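Stuvus Plernis Pair — hand-held grippers for recording two-hand tasks

Home / Recording equipment / Plernis / Plernis Pair

Order code: PL-504
Availability: in stock, ships in December
Price: on request, please write to the sales desk

Overview

The Plernis Pair is a set of two hand-held grippers for collecting demonstrations. The operator holds one in each hand and does the task at a table, the same way the robot should do it later. The jaws, the position of both grippers and the video are saved together in one file, so your training team receives examples where the hand motion and the picture already agree in time.

Many of our customers started with teleoperation and have an arm standing in the lab already. They come to us when they need more examples than one arm can give in a working day. With the Pair, the arm is not needed during recording. You need a table, a trained operator and the recording box.

What is in the set

2 grippers, left and right
1 recording box, Plernis R2
2 gripper cables, straight plug
1 head camera with adjustable strap
1 calibration board
Power supply for the recording box
Printed quick guide (English and German)
Carrying case

The laptop is not included. Please see the minimum requirements in the manual, chapter 2.

Technical data

Weight of one gripper: 504 g without cable
Jaw opening: 0 to 85 mm
Jaw position reading: 205 times per second
Cable length: 2.5 m
Connection to recording box: cable only
Connection to laptop: USB-C
Storage in recording box: 1000 GB
Working temperature: 10 to 35 °C
Body color: black

The weight includes the jaw pads that are mounted at delivery. The soft pads (order code PL-505) add a little to this.

Why we stayed with the cable

We get this question at every fair. A wireless version was built and tested in our office, and it recorded well for short sessions. In long sessions the batteries made the grippers heavier, and operators had to stop in the middle of a series to change them. With a cable the gripper is lighter and the clock is the same for both hands. The price for this is that you must think a little about where the cables go. Let them fall on the outer side of each hand, and leave a loop near the wrist so that the plug is not pulled when the operator turns the gripper.

Preparing the table

Most problems that reach our support are not problems of the gripper. They come from the table. Please take some time for this part.

Cover the tabletop with a plain, light sheet without pattern. Pull it flat. Folds move when a tray slides over them, and the system will learn from that also.

Place the table so the operator can reach all corners of the sheet without standing up. Mark the position of the table on the floor, then the next shift can put it back after cleaning.

Choose the light before the first recording and do not change it inside one series. If your task has clear or glossy objects, record in more than one light, but keep each light in its own series.

Start with few objects. Two or three are enough for a first task. Between the repetitions, move them and turn them by hand to new places. An object which always lies in the same place gives you many files and few real examples.

Recording a series

1. Switch on the recording box and wait for the steady green light.
2. Close and open both jaws fully one time. This sets the zero point.
3. Show the calibration board to the head camera until you hear the tone.
4. Press the foot switch (optional, PL-662) or the space key to start.
5. Do the task in a calm, even speed. Short pauses are allowed.
6. Press again to stop. The episode gets a number automatically.
7. If you made a mistake, press the delete key in the first ten seconds. After that, the episode is kept and must be marked by the reviewer.

Do not touch the objects with your fingers during an episode. If an object falls from the table, stop and delete.
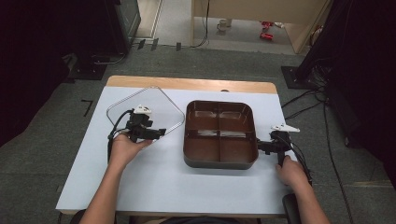

Two-handed work with a clear lid and a four-compartment tray, one gripper at each object.

Clear plastic and dark plastic

Transparent parts are difficult for cameras, and for this reason many teams leave them out. We recommend to include them early. A lid on a pale surface shows little more than its rim, and the operator should approach the rim slowly so that the contact is well recorded. Dark glossy trays have the opposite trouble — reflections of the ceiling lamps move when the tray moves. Both are normal in a kitchen or a packing station, so the system should meet them in training.

From a customer

"We recorded 662 episodes with the first set before we changed the jaw pads. I would change them sooner next time, the grip on thin rims became weaker near the end. The files were complete and we lost only the ones we deleted ourselves."
Euan Mowat, Hinrichs packing lab

File format and software

Every episode is one folder with video, jaw opening and gripper position. The free Plernis Viewer plays these together and lets the reviewer write a short text label for each episode. Export to the common training formats is included. Users of the Denon labeling tool can import the folders directly from version 4.

Care

Wipe the grippers with a dry cloth. No alcohol on the jaw pads. Check the cable near the plug once per week, and replace it if the outer cover is open. Store the grippers with the jaws closed.

Accessories and spare parts

PL-505 Soft jaw pads, four pieces
PL-511 Standard jaw pads, four pieces
PL-520 Gripper cable 2.5 m
PL-521 Gripper cable 4 m
PL-662 Foot switch
PL-670 Table sheet, plain, light gray

Warranty

24 months on grippers and recording box, six months on cables. Jaw pads are wearing parts and are not covered.

Rental

The Pair can be rented for four weeks or longer. Operator training for one day is included in the rental — on your site or by video, as you prefer. If you buy the set afterwards, half of the rental price is taken off the invoice.

Downloads

Manual Plernis Pair (PDF)
Quick guide (PDF)
Sample episodes (ZIP)
Plernis Viewer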